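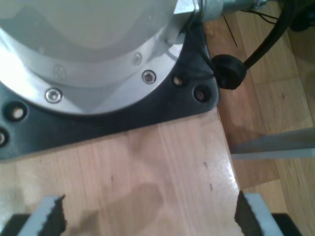 Apr 27, 2020

Up before 8. Rain overnight, dry by breakfast. Ate toast standing at the counter and made a second cup of coffee, which I forgot about and drank cold.

Spent most of the morning on the question of the table. I have put it off since winter. The wood is a light honey color and I would like to keep it that way. The last oil I tried on a shelf went orange within a month and I still don't like looking at it. Pruko has a clear one that is supposed to stay pale. I ordered the small can and a pack of cloths. Delivery is slow at the moment, so it may be a week or more.

There are small dark marks in the top over toward the right edge. I tried one with a damp cloth and a little dish soap and could not tell if it made any difference. I don't want to sand there yet. If I sand one patch I will end up having to do the whole top, and the dust would get into everything. The 300 grit paper is in the drawer if I change my mind. I will try the soap again first, and after that leave the marks alone.

The sheen is uneven too. Near that same edge it is glossy and the light catches it in the afternoon.

Rang Tanik before lunch to ask about boards for the shelf in the hall. They are only taking orders by phone and the man said 20 minutes, then called back after two hours. He gave me a price of 1,119 for the full set, cut and delivered. That is more than I wanted to pay. I told him I would think about it. I could do it with fewer boards if I leave the low one out, but the low one is where the shoes were going to go.

Lunch was soup and the end of the bread from Psarras. They are open mornings only now and there is a line down the sidewalk, so I have been buying two loaves and freezing one.

In the afternoon I swept and then mopped. The wood down there is close to the table in color, a bit more orange to my eye, and I wonder if the same oil would do for both. The Pruko label says furniture only. I will read it properly when the can comes.
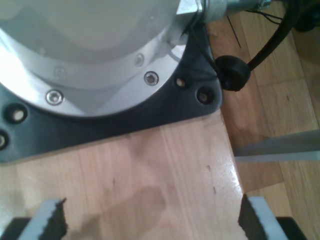
I went over the grain of the tabletop with a dry cloth, up and down the way it runs, and did the beveled edge last. I had planned to round that edge off a little more but it is fine to the hand. Leave it.

The Climico heater is clicking again. It did this last spring and stopped in June, so I am not going to call anyone yet. Turned it down and opened the window for an hour. The room got cold but the smell of floor soap cleared.

Wrote to the landlord about the gutter. No answer so far.

Supper was eggs and potatoes. Knees sore from the floor.

Tomorrow: soap on the marks once more, measure the hall again, get bread before the line is long, call Tanik back with the shorter list.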